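Cook Less, Eat Better

By Zoi Vlachopoulos

I moved to Lockwood nine years ago, and the first thing that surprised me was how many people apologize for their dinner. A neighbor invites you, the food is good, and still she says sorry, it is only soup. In my mother's house soup was dinner from October until Easter and no person was sorry for it.

I think we ask too much from the evening meal. In February I wrote down everything I cooked and how long it took me. On the nights when I followed a recipe from a magazine, I was in the kitchen for two hours, with the washing. On the nights of lentils or rice with an egg, it was 40 minutes, and most of this time I was sitting with my son and his homework. He ate the same amount. He talked more, I believe.

Some friends tell me that simple food is boring food. I understand them, but I don't agree. Boring is when you eat without attention. A bowl of beans with good oil and a little lemon has enough taste for anybody who is hungry and not looking at a telephone.

There is also the question of money. I collected my grocery receipts for that month and the total was 484 dollars, for three of us. The month before it was much higher, and a part of it went into the garbage - half bunches of herbs, a jar of some paste that I opened once.

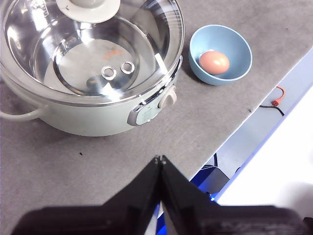 I don't say that people should never cook something big. For a name day or a birthday I will still stand the whole afternoon and roll grape leaves, and I will complain, and I will enjoy it. But a big meal needs a reason. When every evening has to be special, the cook is tired and the guests stop coming, because she has no strength to invite them.

So my proposal is small. Choose two or three dishes you can make while thinking of something else, and repeat them every week. Invite somebody for one of them. And please, when you put the soup on the table, don't say sorry.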